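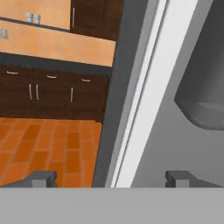

Would anyone really miss the Wurnis? A report on small pickups
Intro to Automotive Business, Hatdale College
September 10, 2023

I picked this topic because my family has owned a Bramari Wurnis since before I could drive, and in July the company said the little truck is done after next year. I wanted to know why a pickup that everybody in my town seems to like couldn't sell.

I started with a survey. I put it up on the Goodall owners' forum and left it open for 18 days, and I got 154 answers (way more than I expected!). Most of the people who wrote back bought their truck used, and that's a big part of the problem right there. Bramari doesn't make a dime when a ten-year-old Wurnis changes hands.
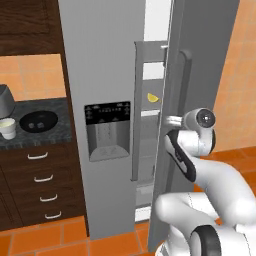

The second thing people complained about was the bed. It's short, and the tailgate has to be down for almost anything bigger than a bike, so you're driving around with straps and a red flag. I asked owners what they'd tried to haul, and kitchen appliances came up over and over. A tall side-by-side refrigerator like this one, with the ice and water dispenser in the left door, is just the kind of load they meant. You want to keep it standing up, and then you need good tie-down points, and the Wurnis only has them up near the cab. One guy wrote that he paid 600 dollars for a trailer after a single move and has used it ever since. So now he owns a truck and a trailer, and the trailer does the work.

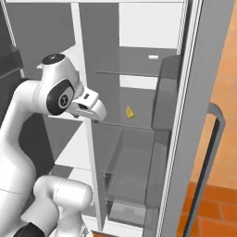 Gas mileage was the other sore spot. I kept a log on ours for 11 fill-ups, mixed town and highway, and it drank more than my aunt's midsize sedan every single time. I did have the roof rack on for part of that, so take it with a grain of salt.

What I'd still like to find out is what dealers think. I only got to talk to one, and he mostly wanted to show me a crossover.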